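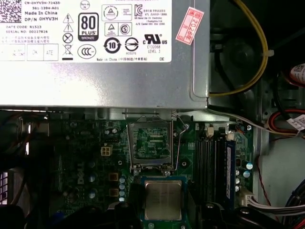

Section 6. Setting up the processor station on the Lonadeck cell

Work through this section after the arm has been leveled and the wrist camera has been focused (Section 4). The station handles one desktop chassis at a time, laid on its side with the cover off. Load the part program for the exact chassis model, because the arm takes its safe height from the tallest item near the socket. On the Dell chassis that item is the power supply, directly beside the open socket, and the fingers have to carry the processor in below it with the load plate and the retention lever both up. A program taught on another chassis will not leave the right clearance.

Before you start

You will need the Hurker narrow finger set, the Sela teach pendant, a lint-free cloth, and a scrap processor of the same size as the production part. Do not teach with a production part.

CAUTION: Unplug the chassis from wall power before it goes on the fixture. Do not open the power supply housing for any reason.

CAUTION: Socket pins bend under very light contact. Never jog the arm over an open socket at more than the Slow setting.

Fitting the fingers

1. Press Hold on the pendant and wait for the amber light.
2. Remove the 2 screws from each finger mount and lift off the old fingers.
3. Wipe the mounting faces with the cloth.
4. Fit the Hurker fingers and tighten the screws by hand, then a quarter turn with the driver.
5. Close the gripper with nothing in it. The tips should meet along their full width. If they touch at one end only, loosen the screws and seat the fingers again.

Setting the grip

1. Set grip force to 4 on the pendant scale.
2. Place the scrap processor in the tray, metal side up.
3. Jog down until the fingertips are level with the edges of the part, then close.
4. Lift and hold over the tray for one minute. If the part tilts or slides, wipe the tips and repeat before you change the force.

Note: Small scuffs on the scrap part are normal after long use. Replace it if an edge is chipped.

Teaching the socket position

1. Open the load plate and check that it stays up without being held.
2. Move any loose cable away from the path of the wrist. Use the Yordanov clips on the fixture rail, and do not tape cables to the board.
3. Jog to the approach point and save it as P1.
4. Turn the wrist until the corner mark on the part matches the mark on the socket.
5. Lower in single steps until the part rests in the socket, open the fingers, and save the point as P2.
6. Raise the arm straight up. Do not turn the wrist until the tips are clear of the load plate.

If the pendant shows "Z limit" during step 5, go back to P1 and check that the chassis is flat against all fixture stops. Do not raise the limit to clear the message.

Repeat the teaching steps whenever the fingers are changed or the camera bracket has been moved. Save the program under the chassis model name and continue to Section 7, Trial run.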